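Parkard Bodenläufer »Prestance« – Schlingenteppich in Anthrazit

Artikelnummer 1585 · Breite 70 cm · Meterware · Höhe 8 mm

Wer schon einmal im Februar barfuß über einen Fliesenboden gelaufen ist, der weiß, warum wir diesen Läufer so gern haben. Der »Prestance« begleitet unser Sortiment seit vielen Jahren, und obwohl in dieser Zeit manches gekommen und wieder gegangen ist (wir erinnern uns mit leisem Schaudern an den apfelgrünen Hochflor), wird er immer noch am häufigsten nachbestellt. Viele Kundinnen und Kunden kaufen zuerst ein Stück für den Flur und melden sich ein paar Monate später wieder, weil nun auch das Kinderzimmer oder die Werkstatt an der Reihe ist.

Gewebt wird er bei unserem Partner Yeoh, und zwar in dichter, niedriger Schlinge. Das klingt unspektakulär, macht im Alltag aber einen großen Unterschied: Türen gleiten darüber hinweg, Stuhlrollen bleiben nicht hängen, und der Staubsauger kommt gut voran. Der Rücken besteht aus Filz und liegt auf Parkett, Fliesen und Estrich gleichermaßen ruhig. Auf sehr glatten Böden empfehlen wir trotzdem die Unterlage »Finum«, die Sie gleich mitbestellen können.

Zur Farbe werden wir oft gefragt, ob Anthrazit einen Raum nicht zu dunkel macht. Unser Einrichtungsberater Umesh Agarwal rät dann gern zu hellem Holz in der Nachbarschaft – Ahorn, Birke, geölte Esche, da findet sich immer etwas. Auch Grau verträgt sich wunderbar damit, und bunte Kleinigkeiten dürfen ruhig kräftig leuchten.

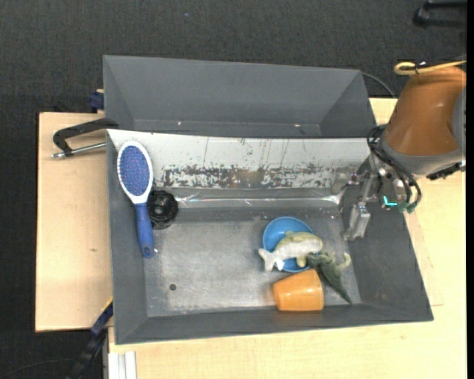

Dunkler Teppichboden, helles Holz und graue Behälter mit ein paar Farbtupfern.

Zugeschnitten wird jedes Stück von Hand, meist unter den Augen von Hermenegildo Trujillo, der bei uns das Lager leitet. Bitte messen Sie an mehreren Stellen, denn gerade in Altbauten laufen die Wände selten parallel. Die Schnittkanten ketteln wir auf Wunsch farblich passend.

Pflege: Regelmäßig saugen, Flecken mit lauwarmem Wasser und einem hellen Tuch abtupfen, bitte nicht reiben. Für die Grundreinigung eignet sich ein Sprühextraktionsgerät.

Preis: 47 Euro je laufenden Meter, Kettelung gegen Aufpreis
Lieferung: gerollt, frei Bordsteinkante
Muster: kostenlos, bitte im Bestellformular ankreuzen

Im August machen wir Betriebsferien, Zuschnitte dauern dann etwas länger. Musterstücke verschicken wir aber auch in dieser Zeit.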